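Working Next to a Clearing Robot: Tips for the Break Room and Packing Bench

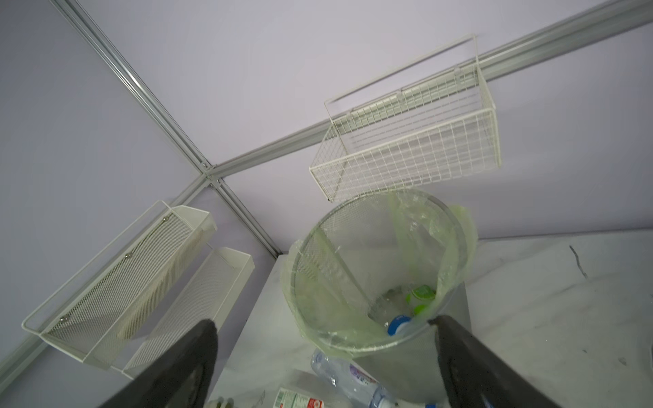
Clearing bottles at the table. The bag is folded well down over the outside of the mesh basket.

At Avuswood we put a robot on table clearing in July. It does the bottles and small trash. People still do the bags, the wiping and anything with liquid left in it. These are the habits that have helped on our floor.

Line the basket with extra bag. Pull the rim over the edge and let it hang loose on the outside. A bag cut to fit slips in when the gripper touches the rim.

Empty bottles before you leave them. Pour out what's left and put the cap back on. Loose caps are hard to pick up, so drop those in the basket yourself.

Leave the basket where it is. If you move it to wipe the table, put it back before you restart the arm. Gemma Sedgwick stuck 2 bits of tape on ours to mark the place.

Keep phones, badges and keys off the table. We lost a badge to the trash the first week.

Change the bag at 4 p.m., full or not. Press pause first and wait for the arm to stop.

What changed for the crew: the last half hour of the shift used to go to cleanup, and now most of it goes to restocking. Lacey Dawber, who ran cleanup before, checks the robot's log and trains new people on the pause button. She says she bends down less and walks more. Her hours stayed the same.

If the arm stops with a bottle in its grip, don't pull on it. Press pause, then release, and hold your other hand under the bottle.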